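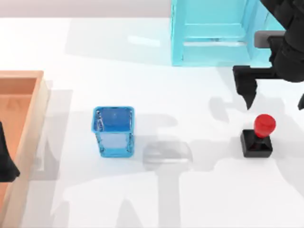
**Week 6 notes: teaching by remote control**
Kumaresan Chowdary, April 2021

Read the Votby report before class, and read it slowly. It claims that 300 demonstrations, driven by hand over a remote link, are enough to teach a two-armed robot a tabletop task. Maybe. I have some questions, and I want you to bring your own.

**Who did the driving?** One operator, Eirlys Edwards, gave almost 300 of the runs. A policy trained on her runs learns her habits too, including the pauses. Chie Kaneko's group tried two drivers in February and the scores dropped. Why would that be?

**What counts as a press?** In simulation, a red button on a black base is down when the software says so. On a real bench you get stiff springs and fingers that slip. Don't accept "contact" as a synonym for "pressed."

**What can the camera see?** Clear plastic on a white table is hard for people too. The clear dome lid in our simulated setup is mostly a faint outline, and the arms throw shadows right across it. A person driving remotely knows a lid is there and fills in the rest. The network gets pixels.

**How was it tested?** 16 trials, same starting layout. Moving the cup a hand's width would have told us more.

*Terms:* a **demonstration** is one full recorded run, including the bad ones. If the bad ones were thrown out, the report should say how many. Votby's doesn't.

*For Thursday:* write one page on a result you would need to see before you believed the claim. Send it to Muthu Rajan.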